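Home > Floors > Rugs & Carpet > Tips

Lifting furniture dents out of carpet

I love this trick! Shift the chair off the dent and lay an ice cube in each hollow. Leave it 5 hours, or overnight if the pile is thick, then blot with an old towel.

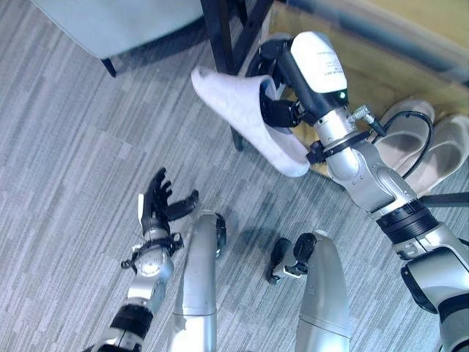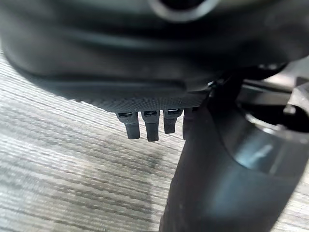 Now the fun bit: fluff the fibres up with a spoon edge, working from the outside in. Wool springs back beautifully, but polyester can be stubborn and may want a second go. Test a hidden corner first if you're worried about the colour. Vacuum once it's dry.

Filed under: Carpet care, Quick fixes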